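Grip Strength and Hold Time in Beginner Judo
Project report by Kavitha Pai, Sports Studies, Endstead College

Background
Judo is a grappling sport in which most throws start from a grip on the other person's jacket. Coaches at the Endstead club often say that beginners lose their grip before they lose their balance. I wanted to see if a short hand exercise programme would change this.

Method
Nine beginners from the October intake took part. Each hung from a judo jacket looped over a bar, and I timed them until they let go. They then did towel hangs and ball squeezes three times a week. I used the same jacket and the same bar for the second test. Hang times were added together to give a group total in seconds.

Results
The group total in the second test was 806 seconds. Seven people held on for longer than before, one stayed the same and one got worse — she had missed most of the sessions with a cold. Only one person went past 100 seconds in a single hang.
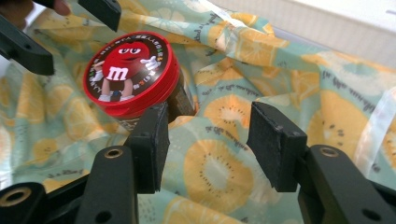 Fig. 1. M&M's container with the red character on the lid.

Discussion
The group was small and there was no control group. Everyone was also going to normal judo classes, so the exercises may not explain all of the change. I would like to repeat the test with the Derkeo club, who train on a different evening and have more juniors.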